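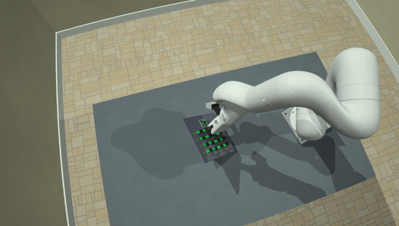 Search this site Enter keywords Go

4.2 Controller comparison in the simulated cell

Both controllers were run in the same simulated cell before any time was booked on the real arm. The Hamimby controller tracks a joint-space path that is planned once at the start of each approach. The Witunance controller works in Cartesian space and corrects the tool pose at every control step. Arm model, gripper model, joint limits and contact settings were held fixed, and the only file that changed between runs was the controller configuration.

The task is a reach to a target on a small flat panel with four rows of four green targets. The panel is placed at a slant to the table edge so that neither the rows nor the columns line up with an axis of the arm base. A run starts from a raised pose with the gripper clear of the table. It ends when the fingertips settle within 3 mm of the commanded point, or when the time limit of 8 s is reached. Each controller was given 200 runs, with the target order shuffled by a fixed seed so that both saw the same sequence.

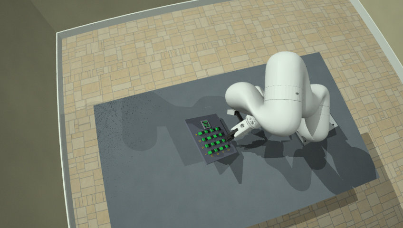 Figure 3. Arm, gripper and target panel in the simulated cell, with the fingers beside the right edge of the panel.

Approaches from the right-hand side proved the harder case. The wrist has to fold down while the forearm is still swinging inward, and the two motions compete for the same joint near the end of the path. Under the Hamimby controller this showed up as a short overshoot in wrist pitch, followed by a slow return. The overshoot did not lead to contact with the panel in any run, but it used up settling time, and most of the runs that reached the time limit belong to this group.

The Witunance controller did not overshoot in the same way. Its error fell smoothly until the last few centimeters and then flattened out. We traced this to the damping term, which grows as the arm nears a singular pose and at that point cancels much of the correction. Lowering the damping removed the flat section but brought back a small oscillation at the fingertips. The value used for the results in Section 5 is a compromise — it was picked by hand on a separate set of starting poses and then left alone.
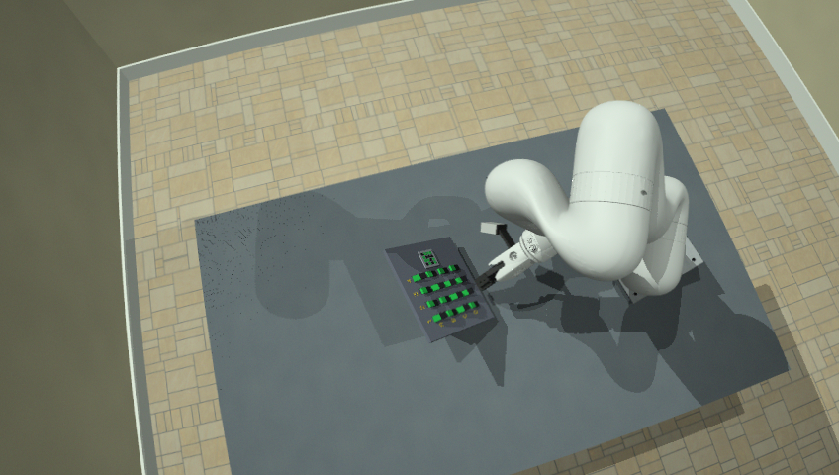 Page last changed: November

Views of the cell were rendered from more than one position. Neither controller uses these images; both receive the panel pose directly from the simulator. The views were kept for checking finger clearance by eye wherever the logged distance and the contact flag disagreed. Such a disagreement came up in 7 runs, all of them with the fingers low and close to the panel edge. In each case the flag had been raised one step late, and the logs were corrected before scoring.

The raised start pose was set by hand. Starting lower shortens the path but leaves the planner less room to turn the wrist, and early trials with a low start failed often enough under both controllers to be of little use for a comparison. 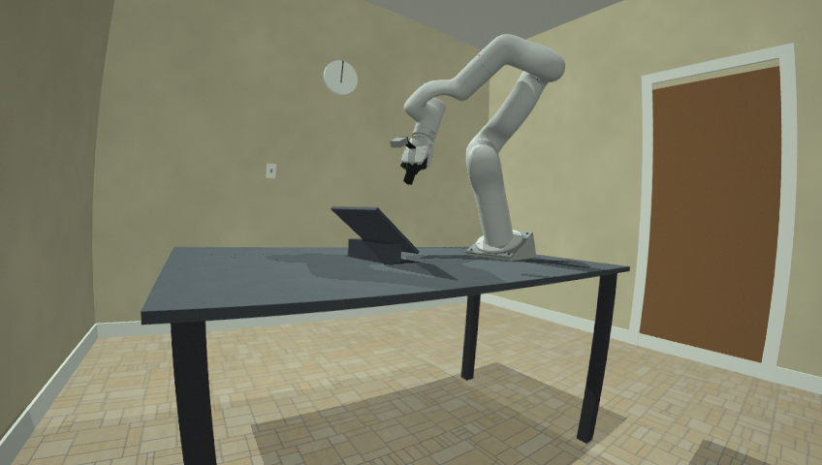
Yoshinori Minami objected, on reading a draft of this section, that a single start pose favors the planned path, and that a controller that corrects at every step should be tested from starts it has not been tuned near. We agree in part. The tuning poses were separate from the test pose, but they were all raised, and a wider spread of starts would make the comparison stronger. Those runs are planned for the Oltlow arm.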